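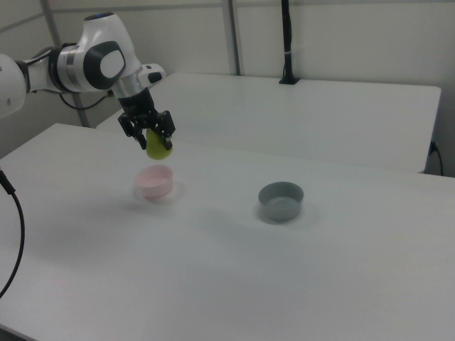

Figure 3. A yellow-green pear held by its narrower upper portion.

Growers in Grirnevano will tell anyone who asks that a pear picked ripe is a pear already lost, Zoila Urrego remarked during the first round of interviews, and the remark was repeated in various forms by most of the households that took part in the study. It expresses a practical rule that is older than the cooperative itself. European pears soften from the core outward, and fruit left on the tree until it feels soft to the thumb is often brown at the center. The rule says little, however, about what should happen between the orchard and the kitchen, and it is this period that the present section considers.

4.2 Storage practice and household loss

The survey covered 200 households in the Drullesier valley that buy or grow pears for their own use. Each household kept a diary from the first delivery of the season until the last fruit was eaten, cooked, or thrown away. The diaries recorded 3248 pears in total, of which 693 were discarded. Losses were not spread evenly across the season. Most fell within the final weeks of storage, when households that had kept fruit in cold cellars brought the remainder indoors at one time and found that it ripened together.

Respondents described two main ways of keeping fruit. In the first, pears were laid in single layers on slatted shelves, stems up, in an unheated room, and moved to the kitchen a few at a time. In the second, they were left in the delivery crate and taken from the top as needed. Households using shelves reported checking their fruit more often, and many diaries from this group contain short notes on color, smell, and the feel of the flesh near the stem. Crate households rarely made such notes. Where they did, the entry usually followed the discovery of a spoiled pear lower down.

The neck test deserves separate mention. Gentle pressure beside the stem is widely advised as a sign of readiness, and it was known to nearly all respondents by one name or another. Its use varied a good deal. Older respondents tended to press once and set the fruit aside for a day; younger ones pressed several times over the same afternoon, and several diaries record bruises at the point of contact. Color was considered less dependable. The skin of some local varieties, among them the one sold as Eshun, changes little as the flesh softens, and a yellow-green pear may be firm or fully ripe.

Timing also depended on what the fruit was for. Pears meant for poaching or for the baked dish served at midwinter were used while still firm, and these were almost never wasted. Pears meant to be eaten fresh were held longer, and it was here that judgment failed most often. Several respondents wrote that they had been waiting for guests. Others had simply forgotten a bowl on a sideboard — a reason given without embarrassment and, in the case of one household, four times.

The cooperative at Kanier changed its delivery schedule while the diaries were being kept. Before the change, members collected their whole share in one visit. Under the new schedule the share was divided into smaller collections, the last of which took place on 12 January 2024. Households that followed the divided schedule threw away less fruit, but the comparison should be read with care. Members were free to choose, and those who chose the divided schedule lived, for the most part, closer to the packing house. Distance may therefore account for part of the difference.

A further limit concerns the diaries themselves. Fruit given to neighbors or fed to animals was entered by some households as eaten and by others as discarded, and the instructions did not settle the matter. Follow-up calls made in June resolved many of these entries, though memory of single pears was, as might be expected, weak by that time. Unresolved entries were left as first written.

The question of how far these practices are taught, as opposed to worked out by each household alone, is taken up in Section 4.3, which draws on the longer interviews with growers and their adult children.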